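11/09/2026
Workshop notebook - Grendlow house, rear extension

Really good day on the light model, so I'm writing this up while it's fresh. The 1:20 of the back rooms went together yesterday and today I finally got to cut the roof up and try the three skylight options. I've been wanting to do this since March, when the clients first told us they eat breakfast with the lamp on.

Quick recap for anyone picking this up cold. The kitchen sits in the middle of the plan with the neighbour's wall hard up on the east side. The lot is only 7 metres wide and there's no moving the stair. So any daylight has to come from the top or be borrowed from the courtyard end.

Option A, the long slot against the party wall. Gorgeous! The wall washes from top to bottom and the whole room feels wider. I painted the model wall two shades of off-white and the warmer one wins easily. My only worry is the beam over the bench, which throws a hard stripe right where you'd be chopping.

Option B, two square skylights on deep splayed shafts. Better than I expected. The splay does a lot of work and I'd like to push it further, maybe 14 degrees more on the north side. Readings at bench height were nice and even, with the best one at 709 lux under the lamp rig at the midday setting. (Model readings only, so good for comparing one option with another and not much else.)
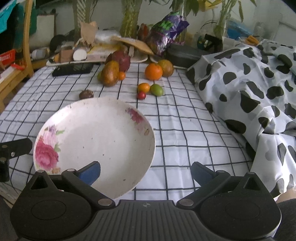 Option C was the raised lantern over the stair, with the light dropping down through an open riser flight. I love the idea and the upstairs landing would be a lovely place to sit, but by the time the light reaches the kitchen floor there's hardly any left. Took the risers out of the model altogether and it made very little difference. I'd keep the lantern in our back pocket for the Nandar job, where the stair is twice the width.

Tarek Bitar dropped in after lunch and suggested combining A with one of the squares from B, offset toward the courtyard. Cut a new lid out of foamboard in ten minutes and wow - the stripe from the beam softens right off and you get a second pool of light where the table goes. This is the one to draw up.

Cost side: the slot needs custom glazing. Darnex can do it in a single length but want another 2,000 for the crane lift. Two shorter panes with a joint over the beam would dodge that, and the joint would be hidden from most of the room anyway. Need to check the fall and the flashing detail before I get too excited.

Still to do:
Redo the lid in proper card, foamboard leaks light at the corners.
Winter sun angles, morning and mid-afternoon.
Try a matte ceiling against the satin one.
Ask Tekleab about the blind for the slot and whether it can run on the slope.
Photos at eye height for the client meeting, kitchen side first.

Leave the lid for A+B taped on please, the marks for the beam are pencilled underneath.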